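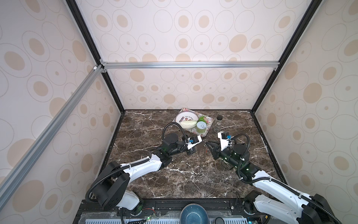

Vol. 7, No. 2, p. 70

4. Evaluation of the Altus tabletop kit

4.1 Setup of the cell

The Altus kit is sold by Vovonance as a complete bench cell for two-arm manipulation. We received it in June and used it in the form in which it was delivered. Both arms are fixed to one black mounting rail along the near edge of the table, so the distance between the bases stays the same from one trial to the next. The walls carry a printed pattern of ovals and rings. Such a background is harder for a vision system than a plain one, and we decided to keep it for all of our trials.

The objects were taken from daily kitchen use: a tray with a floral pattern, a bowl or a plate placed on it, vegetables, and small containers with lids or caps. We did not buy special test objects. In our opinion a buyer of such a kit will first try it with things like these, and the results should be useful for this buyer.

4.2 Start position and cable routing

Every trial begins with the two grippers facing each other in front of the tray (Fig. 5). The manual of the kit proposes a folded position instead, but from there the planner from Veres, which is delivered with the kit, needed a longer path and the arms passed near to the side walls. Benedek Mészáros proposed the open position, and it was used from then on.

The cables of both arms are led in corrugated conduits which make a loop above the wrist. The loop gives enough free length for the wrist to turn. It also takes space over the table, and the operator must consider this when tall objects are placed near the center. We would prefer a flatter routing, as it is offered in the Dasness cell.
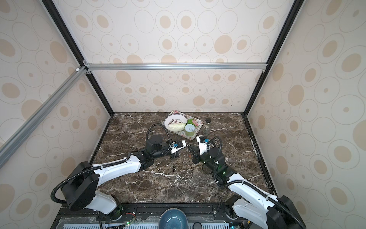 Can the kit be used with only one arm?
The control software permits it, and the second arm then stays in its start position. The price does not change, because Vovonance sells the arms only as a pair.

Fig. 5. The two arms with their grippers facing each other, tray near the back of the table.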